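Torkasau – second progress report to the Fliditon fund
Covering the period up to the end of October

Dear all at Fliditon,

Thank you, as ever, for your patience and for the kind notes that came back after our first report. It has been a busy stretch for everyone on Torkasau, and I'm very glad to say that most of the news is good, though there is one matter further down where I shall be asking for a little understanding.

To begin with the scripts. When we last wrote, the first series existed as an outline and a great deal of enthusiasm. All the episodes are now in full draft, and the opening two have been through the read-through stage with the cast sitting round a table (and rather a lot of soup). The complete set of drafts comes to 273 pages, which is longer than we promised you, and we know it. The ferry inquest in particular has grown and grown, and some of it will have to go. We would sooner cut from too much than pad from too little, but the cutting does take time.

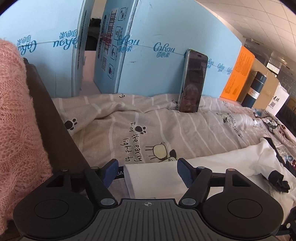
White cloth on the bed.

The biggest change to the story concerns the harbour master. In the outline he was to die at the end of the first episode, and the rest of the series was to follow from that. After the read-through we were all of one mind that viewers would hardly have had the chance to care about him, so he now stays with us until the middle of the run. It is a sadder death for coming later, I think, and it gives his daughter far more to do beforehand. We are keeping quiet about it outside the production, and would be grateful if you could do the same – it would be such a pity for people to know in advance.

Loltis, who are looking after locations, have agreed terms on the old net store and on the two cottages behind it. The chapel is still in doubt, as its roof is being mended, and we may end up using the village hall with different windows. Music is with Sveinbjörnsson, and the first sketches for the title theme arrived last month. They are lovely, if a touch gloomy, and we've asked whether there might be a slightly brisker version for the opening.

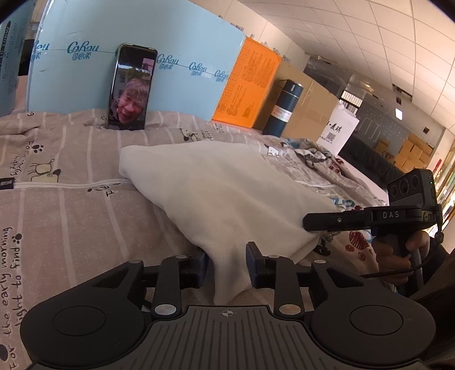 Off-white cloth spread over the striped bedcover.

Now to money, which I know you'll have been waiting for. Script and music costs are where we expected them to be. Travel is over, mainly on account of the ferry fares, and we have covered this from the amount set aside for rehearsals. Nothing further is being asked of you at present.

The delay is this: we had hoped to start filming before the winter, and we shan't manage it. The chapel question and the script cuts together have put us back by up to two months. The cast have been very good about it, and all the main parts have confirmed that they can still join us.
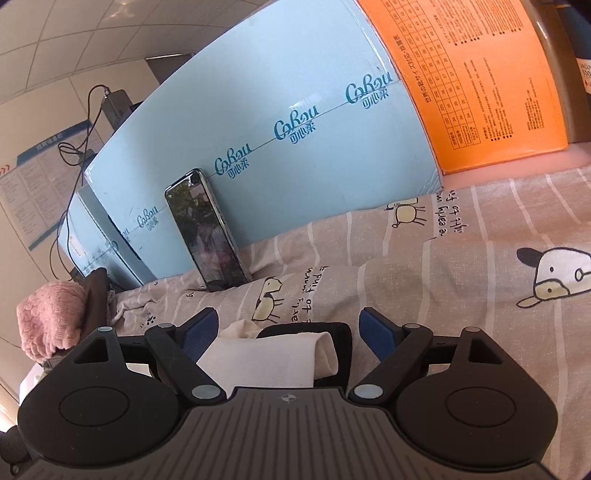

Smartphone leaning against a light-blue box.

Before the next report we mean to finish the cuts, settle the chapel one way or the other and hold a further read-through, this time of the later episodes. You would be most welcome at that – do let us know if anyone from the fund would like to come, and we'll send the details along with the revised scripts.

With warm thanks from all of us,
The Torkasau production office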